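Chapter 4
Turn Order and Initiative
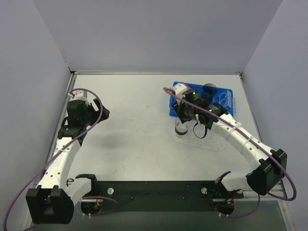 Every turn-based game has to answer one question before any other: who goes next? In the previous chapter we treated a turn as a single block of time owned by one player. Most published games are less tidy. A turn may be split into phases, interrupted by the opponent, or handed to individual pieces in order of speed.

This chapter looks at three systems. The first is strict alternation, as in draughts. The second is the initiative track, where each unit has a number and the highest acts first. The third is the shared pool, in which both sides spend from the same supply of actions.

Our main case is Funlow, a two-player tactics game designed by Noreen Jafri and released by Dretura. Its first version used strict alternation. Jafri kept records of 259 test matches and found that the side moving first won 67 per cent of them. She tried giving the second player extra health, which made matches longer and left the result much the same. Section 4.3 follows the change to an initiative track and the new problems it caused, mainly with slow units that hardly got to act.

You will need the unit table from Appendix B and a pair of ordinary dice. Readers who skipped Chapter 3 should at least read the part on action points, as the term is used from here on without further explanation.

4.1 Strict alternation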